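Keeping Math Supplies Sane at the Kitchen Table

By Urmila Solanki
1 July 2022
4 min read

We do most of our algebra in the kitchen, between breakfast and whatever is happening for lunch, and for years the math stuff lived wherever it landed. Graph paper under the fruit bowl, a protractor in with the measuring spoons (I baked with it in there once, don't ask). I tutor three kids from our street on top of my own two, so this past January I finally sat down and sorted it out. These are the habits that stuck.

Slip the graph paper into a page protector

One sheet of graph paper in a clear protector, a thin dry-erase marker, and you can plot lines all afternoon. Get the heavyweight kind, the cheap ones ripple and your slope ends up looking like a slide. I draw the axes in permanent marker on the outside so they stay put when the kids wipe. Old socks make the best erasers!

Cut the worksheets in half

My younger one sees a full page of systems of equations and goes boneless in the chair. Half a page, she's fine. I run the stack through the paper cutter before anybody is awake and hand out the second half after a snack. Same number of problems, a lot less moaning.

Keep the answer keys somewhere else

Mine are taped inside the cupboard door over the fridge, where the cereal used to go. I number the worksheet and the key with the same number in the top right corner – and I mean right away, while they're still warm from the printer. I once spent a whole evening hunting for the key to sheet 97 and it was filed with the takeout menus.

Color the negative signs

Hand over a red pencil and have them go over every negative sign before they start solving. It takes a minute and it catches so many of those little slips when you distribute across parentheses. My son complained that it was babyish for a week or so and now he does it on his own, in pen.
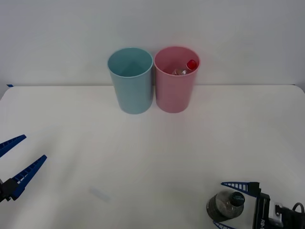

Work the long ones on freezer paper

Tear off a piece as long as your arm and tape it down shiny side under. There's room to write every step of a long equation, one below the other, without cramming the last three lines up the margin. When you find the mistake you can circle it nice and big. I buy one roll at a time and it lasts us ages.

Save the wrong ones

I keep a recipe box of index cards with problems somebody got wrong, just the problem on the front and the worked answer on the back. We pull 12 of them on Fridays. If a card goes right three weeks running, it gets torn up with some ceremony. The factoring section is still the fattest, mostly trinomials with a number in front of the x squared.

Getting dry-erase marker off everything

Rubbing alcohol on a cotton ball for the counter, and test a hidden spot first. For sleeves, dab with the alcohol before it goes in the wash and keep it out of the dryer until you're sure the mark is gone. I have lost one good tablecloth to a parabola.

Comments

Abdelkrim Zaki
The red pencil thing works for fractions too, we trace the fraction bar so they see where it ends. Do you let them use a calculator on the Friday cards?

Urmila Solanki
No calculator on Fridays, but I do let them keep a times table next to them if they want it. Stealing the fraction bar idea!

pillik_mom
What weight of page protector? Mine went cloudy after a month.

korka27
Hairspray took marker off my counter when I was out of alcohol. Sticky after though, so wipe it down with dish soap.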